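Silvering around decals on gloss sea blue, 1:48 scale
Modeling Help > Paint and Finishing
Posted April 26, 2024

Sanaa Zerouali
I have a 1:48 Grumman Hellcat in overall gloss sea blue and the national insignia on the upper left wing has silvered. The paint is an acrylic lacquer, sprayed in thin coats and left three days before decaling. I put a gloss clear coat down first, then applied the decals with warm water and a mild setting solution. The fuselage insignia went down fine. The wing one shows a gray haze along two panel lines and at the outer edge of the bar. I have already put three applications of the mild solution over it with no change.

Two things I would like to know. Can this be fixed without removing the decal, and is it safe to use a stronger solvent over the clear coat? The decals are from a Resar aftermarket sheet, printed with a continuous carrier film over the whole insignia. I would prefer not to strip the wing. The model has not had a flat coat or a panel wash yet.

Turnano
It can usually be fixed in place. Silvering is air trapped between the carrier film and the paint. Adding more solution on top does very little once the film has dried, as the liquid has no path to the air pocket. You have to open one.

Use a new No. 11 blade or a fine needle in a pin vise. Prick the film only where it is hazy, and along the panel lines make one light cut following the line itself. Do not drag the blade across the white areas of the star, where a cut will show. Then flood the area with setting solution from a brush and leave it until it has wicked under the film. Press down with a damp cotton swab, rolling it outward from the center of the decal. 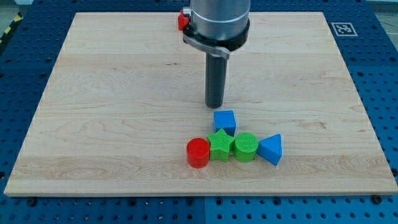 Let it dry overnight and look at it under a lamp held low to the wing. Whatever haze is left gets the same treatment again. I had one on a Dauntless that took six rounds over a week, so do not judge it by the first.

On the stronger solvent: test it on a spare decal from the same sheet, over scrap plastic painted and cleared the same way. Some thin films wrinkle and pull flat again as they dry, and some just dissolve. If it wrinkles, keep your fingers off it until it is dry. Your clear coat matters too - a lacquer clear that has cured will normally take it, an acrylic floor-polish type may turn cloudy.

Lallgate
Dark blue shows it worse than any other color. I gave up and mask and spray my stars now. Never had the problem on white airplanes.

Yordanov
Agree with Turnano on the method. One addition: check the surface beside the decal before you do anything. If the clear coat feels slightly rough there, the gloss went on too dry over the wing, and that would explain why the fuselage side is fine. Next time, polish the area with 8000 grit cloth, used wet, and put down one more gloss coat before the decal.

Seal it with gloss once the haze is gone, and do the panel wash after that. A wash will run into any open cuts and leave dark specks under the film.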